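Review: Fuledell wrist camera kit for recording training episodes
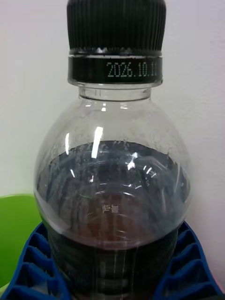 I bought the Fuledell wrist camera kit to record demonstrations for a grasping policy, and I have now used it for 297 episodes on one arm. Most of our tasks are tabletop pick and place with ordinary groceries and kitchen items. The lens is small and the mount holds it close to the fingertips, so the question I cared about was whether the picture would still be usable at short range. It is. On a bottle of cola-like drink standing in a blue lattice holder, the printed date on the black band under the cap is sharp enough to read, and so are the ribs of the cap. Clear plastic is harder. The shoulder of the bottle picks up a tall white glare streak, and the surface of the drink shows as a curved line you have to look for.

What comes in the kit: camera, bracket, two cables, a clamp for the cable, a bag of screws and a printed card with a link to the recording software. The bracket fit our Varach gripper without drilling. It did not fit the older Hustberg one, and Norbert Nyitrai had to make an adapter plate for it.

Setup took me 19 minutes the first time, including calibration. The software saves the video and the joint positions in one folder per episode, with a text file for the task label. You can mark an episode as bad while it is still recording by pressing the pedal twice. I use this a lot. Fenna De Haan, who does most of our teleoperation, says the pedal is too light and she has discarded good episodes by resting her foot on it.

Exposure is the weak point. On automatic it shifts when the gripper moves from a pale wall to a dark object, and the brightness then jumps in the middle of the episode. I lock it by hand before each session. The setting is lost when the camera is unplugged — a small thing, but I forgot it once and had to throw out 96 episodes.

The field of view is narrow for this kind of work. When the arm is close to a large object you get that object and very little else, so plan on a second, fixed camera if your task needs the layout of the table. We trained with the wrist view alone for a while and the policy was poor at choosing which item to go to. Final approach was fine.

The cable is the other complaint. It is stiff, and at full wrist rotation it pulls on the connector. Ours failed after 6 weeks. Support sent a replacement without arguing, and I now leave a longer loop at the elbow.

I would buy it again for close-range grasping data. If you only have the budget for one camera, get a wider one.

Posted May 17, 2018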